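Cleaning a hired meeting room ourselves - what is reasonable to agree to?

Posted in Premises and Hiring, 28 February 2022

Parveen Sheikh

We are a small adult literacy group and we have been using a room on the first floor of the Gakard building since December. It is an ordinary office meeting room with a white table and a glass door. We pay by the session and there is no written agreement apart from an email.

The letting office has now written to say that the cleaning firm will only come once a week from next month. Hirers are being asked to "leave the room in a clean condition" after every session. If they find it dirty they can charge us for a call-out. The email doesn't say how much the call-out costs or what counts as clean.

I don't mind wiping a table. What bothers me is that other groups use the room before us and I can't prove what state it was in when we arrived. We also finish at nine and the building is locked at quarter past, so we have 15 minutes to pack up, put the chairs back and get everyone down the stairs.

What should I ask for before I say yes? And what do other groups do in the time they have?

Replies

Weerasinghe

I look after bookings for a choir and a chess club and we have had the same letter from two different landlords. Get these points settled in writing before you agree to anything.

1. What "clean" means. Ask for a list. Ours says tables wiped, bin emptied, floor clear of litter, door glass free of marks. It doesn't say vacuuming, and when the office tried to add that later we pointed at the list.

2. Who supplies the materials. If they want it done their way they should leave the things in the room. We have a cupboard with cloths, washing-up liquid and glass spray. Before that we carried our own in a plastic tub, and the cloths went home with whoever was nearest and never came back.

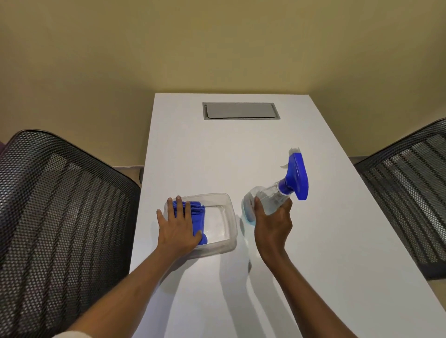
3. The state of the room on arrival. Ask for a sheet on the back of the cupboard door, or anywhere it won't get lost. Whoever opens up writes the time and anything wrong. It takes a minute. If the office won't have a sheet, send them a short email from your phone when you get there. You only need to do it when something is wrong.

4. The charge. Ask for the figure and for the right to put things right yourselves first. One of ours wanted a flat fee of £40 and dropped it to £25 when we asked what it was based on.

5. Your hours. If they want cleaning done, the time for it should not come out of the session you pay for. We got an extra quarter of an hour free at the end.

As for how to do it, keep it simple. Table first, then door, then floor, then bin. Use a damp cloth on the table and a dry one after it. Don't spray near floor sockets or the boxes set into tables - put the spray on the cloth. Glass needs its own cloth, as one that has been used for tea will only smear.
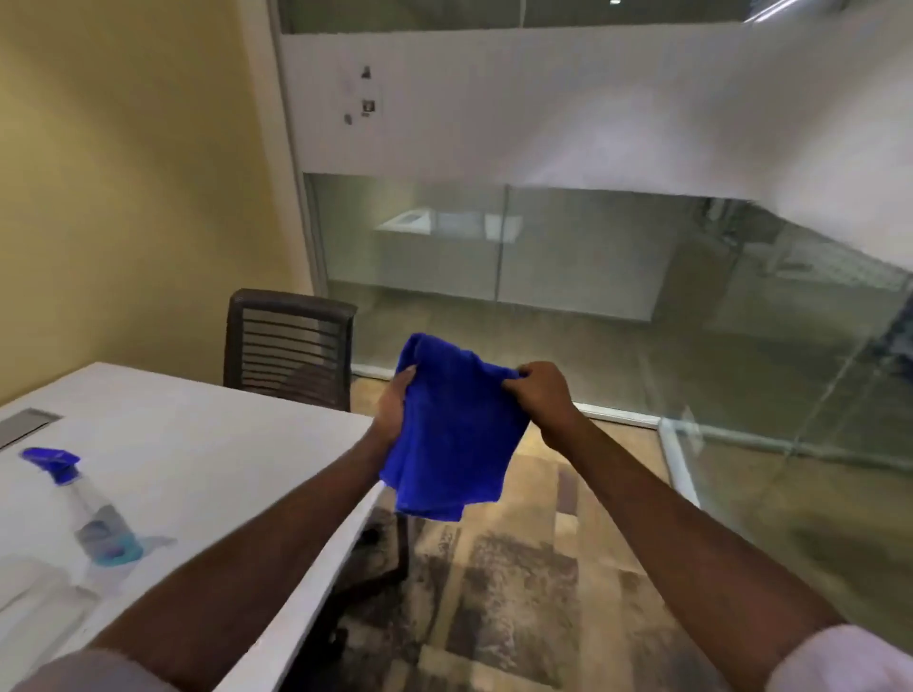 Ivard says the order doesn't matter much so long as the floor comes after the table, and that two people can do a room that size in ten minutes if the others see to the chairs. He also thinks the part about charges should be looked at by someone who knows about contracts. I agree with him there. If your group belongs to a local voluntary sector council, they may well read it for you free.

Skemier

just find somewhere else. we moved to a church hall, cheaper and they don't care as long as the heating is off

Parveen Sheikh

Thank you both. We can't move before the summer as three of our learners come by bus and the stop is outside. I have asked for a list and for the extra time. They said yes to the list and are "looking into" the time.

The other thing they brought up was the door. They say glass marks are the complaint they get most often. Is there anything to know about that, or is it just spray and wipe?

Weerasinghe

Mostly spray and wipe. Use less spray than you think and start at the top, so that any drips run on to the part you haven't done yet. Let it sit for a few seconds on anything dried on, then wipe with a folded cloth and turn to a clean side when it gets damp. Go over the handle last. If there are stickers or frosting on the glass, find out whether they are on your side before you rub at them. Never use a scourer. If a mark won't shift, leave it and write it on the sheet.
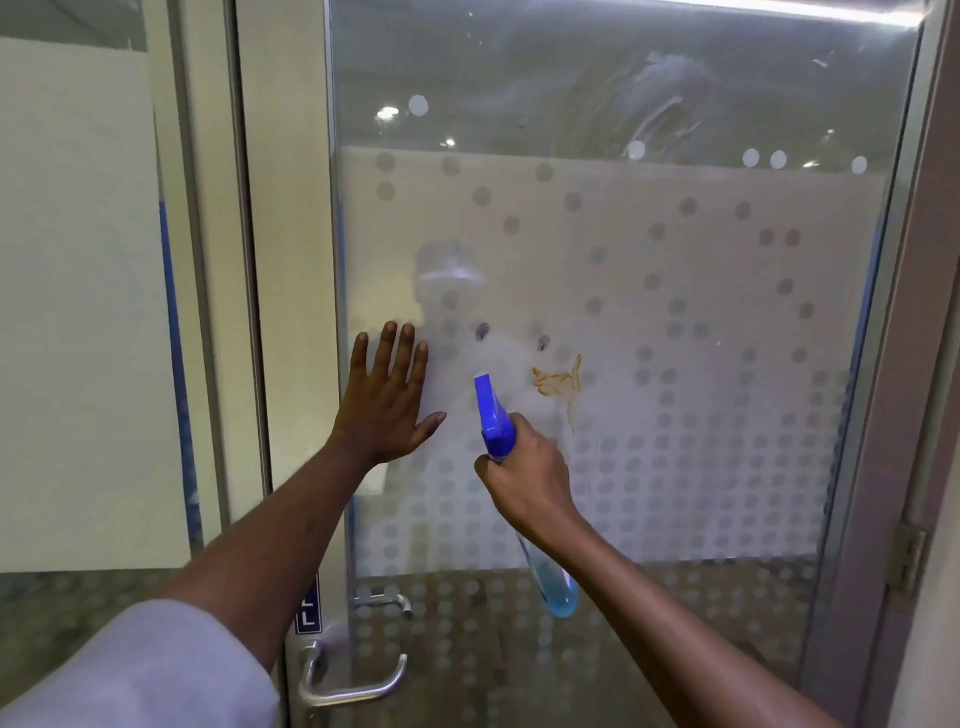

What to put in your email

Something like this did the job for us, change it to suit:

"We are happy to leave the room tidy after each session on the following terms. The tasks are those on the attached list and no others. Materials will be kept in the room by the letting office. We will note any existing marks or damage when we arrive. We will be given the chance to put right any problem before a charge is made. Fifteen minutes will be added to our booking at no cost."

Send it to a named person if you can, and keep the reply. If they accept by phone, write back the same day to say what was agreed.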